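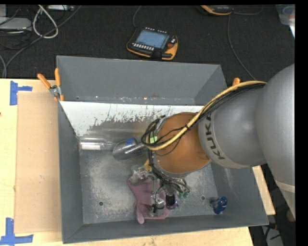 Brijesh Gautam wrote back after our December letter to ask whether sorting out the bins was really a better use of the grant than buying more shelves, and I've been wanting to answer him properly ever since.

Dear friends at Resero,

The short answer is yes, and I'm glad he asked! When we started on the fabric store at Lirnach we had 1,125 pieces to get through, and shelves would only have given us more places to lose them (we are very good at losing them). The gray metal bin has a bare, scuffed floor and tall sloping sides, and fabric can go straight in without anyone folding it first — a mercy on a long afternoon.

So far we have spent 200 dollars on labels and liners, and 60 pieces have gone on to the Zinar sewing room. Tormod Backlund is still working through the heavier cloth, which is slow going, and I'd ask for your patience there.

Two things are left for next time:

- relining the second bin
- agreeing with Zinar on a pickup day

I'll send the receipts separately, once I've found the one for the liners.

30th January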